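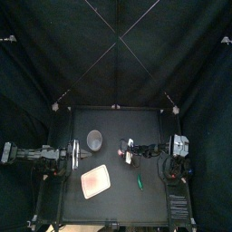

Skunik revises its draped bench enclosure, moves sewing to Tultdale

20 July 2026

Skunik has released a revised version of its black draped bench enclosure and moved cutting and sewing of the cloth walls to its Tultdale site. Orders under the new part numbers opened this morning. The first production lot is 200 units.

The general layout carries over from the version introduced in February. A square tabletop in matte charcoal black sits inside a slightly raised black border, with black cloth walls that slope inward toward the top. Two thin cables cross in an X at the upper part of the enclosure. The connector brackets and corner pieces remain pale, a choice the company kept after customers said black hardware was hard to find against the cloth when refitting a panel.

The main change is in how the walls are attached. Earlier panels were laced to the frame and had to be removed in a fixed order. The revised panels are held by separate tabs, and any one of them can be taken off without disturbing the others. Skunik gives the time for a full change of cloth as 19 minutes for two people, using the supplied hex key.

Chutima Tanasarn, product manager for benches, said most support requests over the spring concerned creases in new panels. "They ship folded, so they come out of the box with fold lines," she said. "The cloth relaxes after it has been hung. Light wrinkling does not affect use, and we have taken the instruction to iron it out of the manual." Panels should be hung for 4 days before the tabs are tightened a second time.

The tabletop finish is unchanged. It should be cleaned with a damp cloth and no polish, as polish leaves shiny patches that reflect overhead lamps. Replacement tops are sold separately and fit both versions.

Lokitham, which distributes the enclosure, will carry the panels as spares. Existing owners can order a conversion pack with tabs and a full set of walls. The frame does not need to be drilled.

Fogh continues to supply the cloth. Rukhsana Bangash, who runs the Tultdale sewing room, said the first delivery was 3,000 meters and that cutting had started on the side panels. Rear panels follow once the new table is installed.

Frames will still be assembled at the existing plant. Skunik said panels for the earlier version will remain available while stock lasts, and that orders already placed will be filled with the laced type unless the customer asks for a change.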